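Arroyo Recreation Newsletter

Gym Floor, Spring Leagues and the Equipment Room

February 26, 2004

The gym at the Arroyo center reopened last week after the floor work, and most of the questions at the front desk since then have been about the spring basketball leagues, so this item covers both.

The floor was sanded down to bare maple and refinished with three coats. The old lines are gone. The new ones include a full court running the long way, two short courts running across, and a volleyball court in a lighter color. People who play on the short courts will notice that the free throw lines for the younger groups have moved closer to the basket. The old ones were set at the distance used for adults, and coaches had been putting down tape for years.

Street shoes are not allowed on the floor. This was always the rule and it was not always followed. Bring a second pair and change on the benches in the hallway. Black soles are fine as long as they don't leave marks; if you are not sure, rub the heel on the gray mat by the door and look at the mat. Strollers and folding chairs stay on the carpet side of the blue line. The bleachers on the east wall will be pulled out for games but kept closed during practices.

The two side baskets on the north end can now be lowered with a hand crank. The crank is kept at the desk. Coaches may sign it out, and it needs to come back the same evening. Please do not let children turn it, and do not hang on the rims at any height.

Spring Leagues

Registration is open now for all age groups. The fee is the same as last year. Forms are at the desk and also at the Markum Street branch, and either place can take payment by check or cash. We can't take cards yet.

The groups are kindergarten and first grade, second and third grade, fourth through sixth, and seventh and eighth. The youngest group does not keep score and plays four on four across the short courts. Second and third grade plays on the short courts as well, with the baskets at the lower setting, and keeps score only in the second half of the season. The two older groups use the full court.

We have room for 16 teams in all. Last spring we turned away some families in the fourth through sixth grade group because we ran out of coaches before we ran out of court time. If you are willing to coach, mark the box on the form. You do not need to have played. There is one evening of training before practices begin, and there will be a second adult assigned to every team this year so that a missed practice doesn't mean a canceled one.

Requests to be placed with a friend will be honored if both families ask for it, and we can do one request per child. Car pool requests are handled the same way. We can't promise a particular coach or a particular practice night.
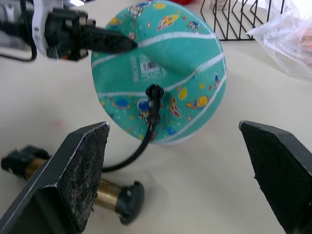 Ball size comes up every season. Kindergarten and first grade will use a size 3 or size 4 ball. Second and third grade uses size 5, fourth through sixth uses the 28.5 inch ball, and the seventh and eighth grade boys move up to the full size. The seventh and eighth grade girls stay with the 28.5. The center supplies balls for games and has enough for practice, but it helps if each child brings one to practice with a name on it. Write the name in permanent marker near the valve, where it wears off more slowly. Check the air before you come. A ball dropped from the height of an adult's shoulder should come back up to about the waist. If it doesn't, the pump at the desk can be used at any time, and please wet the needle first. We went through a whole box of needles last season.

Children who are just starting often do better with a ball that is a little too small than one that is too big. With a heavy ball they push from the hip, the elbow goes out to the side, and it takes a long time to fix later. If your child has a ball at home and can't get it to the rim at the lowered height, try the next size down before working on anything else.

For practice at home, ten minutes of dribbling with each hand is plenty for the younger groups. A driveway or a garage floor is good enough. Have them look at something on the wall while they do it. Passing against a brick wall is also good practice, although the neighbors may have an opinion.

Equipment Room

The equipment room was emptied before the floor work and we took the chance to go through it. We threw out a good deal. The cracked cones, the flat kickballs and the old wrestling mats are gone. The mats had been there since before the building was repainted and had a smell that no amount of cleaning helped.

New shelving was put in along the back wall, and the ball racks now roll. Each rack is labeled by size. Please put the balls back on the rack they came from. When a size 5 ends up with the full size balls it tends to stay there until the season is over, and then we buy another one we didn't need.

The scoreboard controller is in a locked cabinet. The replacement came from Drollix and works differently from the old one, with separate switches for the clock and the horn. Anyone keeping score should come in half an hour before their first game to try it out. The instruction sheet is taped inside the cabinet door. The horn is loud. The switch next to it turns it down.

Pinnies were washed and sorted by color. We are short on the small yellow ones, and if you find any in the trunk of your car from last year, drop them in the bin by the desk. We also have a box of lost items from the fall: water bottles, one left shoe, several sweatshirts, a retainer case and a pair of glasses. Anything not picked up by the start of the season goes to the thrift store on Markum Street.

Costs

The floor and the cranks were paid for from the building fund. The shelving and racks were paid for by the pancake breakfast, with $300 from the Mirico hardware store on the corner, which also lent us the sanding fans. A $200 gift that came in with no name on it went toward the scoreboard. If it was you, thank you.

We have been asked whether fees will go up next year. It depends on the heating bill. The gym is expensive to warm in the morning and the old boiler is near the end of its life. We are getting prices on a new one and will report what we learn in a later issue. Families who need help with the fee can ask at the desk for the short form. It is one page, it is kept private, and it does not affect team placement.

Open Gym

Open gym hours are back. Mornings are for adults. After school is for grades four and up until the practices take over the court, and younger children can come with a parent. The gym closes at 9 every night, which means the lights go off at 9, so plan to be off the court a little before that.

During open gym, winners stay on for two games and then sit. Games go to eleven by ones. If people are waiting, the full court is split in half. The person at the desk makes the call on this and has been asked not to argue about it.

Pickup volleyball returns once the new net posts arrive. The old posts do not fit the new floor sleeves. We had hoped to find an adapter, but the diameter is off by enough that it isn't safe. Until then the light lines on the floor are only for looking at.

Tanner Poirier is running the leagues again and will handle schedules, team lists and referee assignments. Leave a note for him at the desk or call during office hours. He would like referees to be at least in high school and able to work two games in a row. Referees are paid by the game, and the rate is posted on the board next to the drinking fountain. There is a short rules test. Most people pass it on the first try if they read the booklet.

Summer camp dates are not set yet. The August week will probably be the same as last year, with basketball in the morning and swimming after lunch, but the pool has to confirm its hours before we can print anything. Forms for the camp will be sent home with the team photos.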